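How to read a seismogram at home

Many people look at the live seismograph pages after they hear about an earthquake, see a lot of black lines and close the page again. I did the same for years. With a little practice you can say quite well if a line shows an earthquake, a passing lorry or only wind. I use the drum plots from our small station at Prunen, but the method is the same for other stations.

1. Find the time scale. On a drum plot each line is usually a fixed piece of time, and you read it from left to right like a book. Check if the hours are in UTC or in local time. In July our clocks in Prunen are two hours ahead of UTC, and I have searched in the wrong place more than once.

2. Look at the quiet part first. Every station has its own background noise. Ours is thicker in the daytime, when people drive and work, and thin at night.
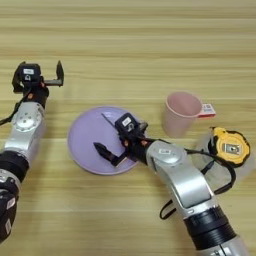

Can I see the difference between an earthquake and traffic?

In most cases you can. A lorry makes a shape like a spindle: it grows slowly and it goes away slowly. A near earthquake starts suddenly and then fades, so the beginning is sharp and the tail is long.

3. Find the P wave and the S wave. The P wave comes first and is often small. The S wave comes later and is normally bigger. Enlarge the plot until you can put your cursor on the beginning of each one, and write down both times to the second.

4. Calculate the distance. For a local earthquake, take the difference between the two times in seconds and multiply it by 8. The result is the distance in kilometres. It is a simple rule and it does not work for far earthquakes, where you need a travel-time table.

5. Compare with other stations. One station gives you only a circle on the map. With 3 stations you can draw three circles, and the earthquake should lie near the place where they cross. I draw them with a free program called Flustidia, but a paper map and a pair of compasses are good enough - please check the scale of the map before you start.

If the station at Jirnness shows nothing at the same moment, your signal was probably something local. Quarry blasts are the difficult case. They look like small earthquakes, but they come in working hours and often from the same direction. The Doležal quarry gave me a lot of trouble in my first year.
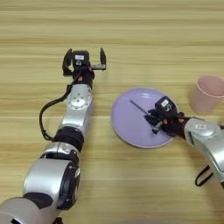

Jarmila Matoušek wrote to me that she also keeps a list of the blasts she has recognised, with the hour and the S minus P time, and compares each new signal with it before she draws any circle. She found that the blasts from one quarry nearly always give the same difference.

6. Save your work. Write the station, the two times and your distance in a notebook, and look at the official catalogue the next morning. If your distance is very different, go back to step 3, as the S wave is the one that is easiest to pick wrongly.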